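The gripper closed on nothing again last night and I could not be happier, because this time I know why!

Some background for anyone who skipped the last few posts. The arm has been my evening project since September, and the job it's supposed to learn is tidying a desk: pens, erasers, highlighters, whatever is lying around gets picked up and put in a tray. I run it with Leteo, the little control program I've been writing (and rewriting, and swearing at). For weeks it was going beautifully. Then I added a slip check, so the arm would notice when it had lost its grip, and everything went sideways.

The fault looked like this. The arm would go down, close the fingers, lift, travel all the way over to the tray, open up with great ceremony and drop nothing at all. Log says: success. Next item, please! Out of 283 picks in my big overnight test, Leteo reported every single one as good. I went through the recordings with a mug of coffee and a notepad, and 43 of them were empty hands. That's a robot lying to me 43 times with a straight face.

Markers were the worst of the bunch. They're round and shiny, and if the fingers meet them at a slant there's hardly any contact to speak of. 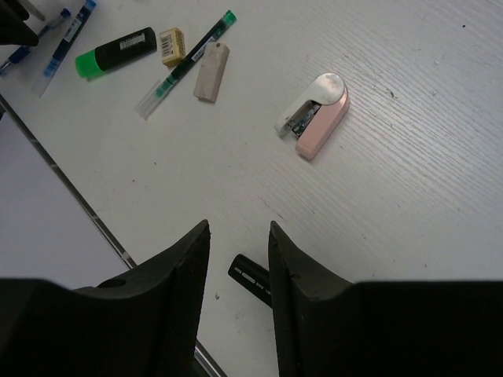
Corina Bachmann wrote to ask whether I was reading the finger position at all after the close command, or only checking that the command had finished, and she said that if it was the second one I should stop looking at the slip check and go look there. Well. I went and looked there.

It was the second one. My code sent "close", waited for the "done" message, and took that as proof of a grip. But the controller says "done" when the fingers stop moving, and they also stop moving when they run into each other! A full grip and an empty grip gave me the same cheerful little message. The slip check then compared the finger position during the lift with the position just after closing, saw no change (of course there was no change, the fingers were shut tight) and stamped it as a perfect hold. The better it missed, the better the score. I love this bug. I want to frame it.

So the first fix was easy: read the gap after closing, and if it's under 4 millimeters, call it a miss, open up and try again. I felt very clever for one whole evening.

Then came the part that wasn't so funny. "Try again" had no limit on it. The arm missed, opened, went down, missed, opened, went down, and each time it nudged its target a hair lower, a helpful idea I'd put in months ago and forgotten. By the time I came back from the kitchen it was pressing its fingertips into the table and the motor at the shoulder was making a noise I can only call unhappy. I hit the stop button and it stopped at once, so hooray for the stop button. Please buy the big one and put it where your hand already is. Mine used to be behind the monitor, and I'm a bit embarrassed to write that down.

Nothing broke. The wrist was off by a small amount the next morning and I had to redo the calibration, and that was the whole bill.

Here's what's in there now:

- a miss is a miss if the gap is under 4 mm, whatever the controller says
- 5 tries per item, then the arm goes home and waits for me
- the target height has a hard floor, and no retry can go below it
- if the motor current jumps, everything stops and the log gets a line in capital letters

With that in place I moved on to the stapler, which I'd been dreading. It's a lumpy little thing with an open mouth, and a grip across one half is a totally different width from a grip across both.
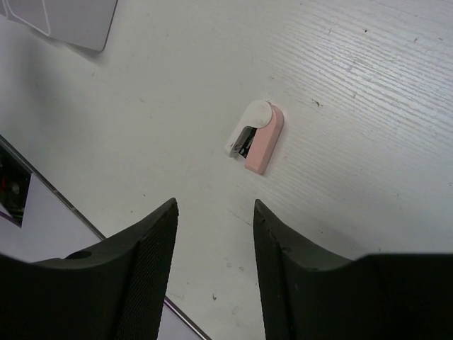
Shirley Gosling's comment on the draft was that one fixed gap is going to bite me sooner or later, and that on Durnon they keep an expected width for each kind of object and flag anything too far off in either direction, too wide as well as too narrow. She's right, and I'm stealing it. Too wide would also catch the case where the arm grabs two pens at once, something Leteo currently reports as a triumph.

The annoying bit is that I need to measure everything on the desk at several angles, and I own one set of calipers with a dying battery. If anybody has a neat way of getting widths straight from the wrist camera, I'm all ears! I tried it once on an older version and the numbers wandered all over the place, but my lighting was terrible back then.

The retry code is in the usual folder, under `grip_check`. If you copied the old version from my earlier post, please swap it out before you leave your arm alone in a room, and set the floor height for your own table. Mine is no good for yours.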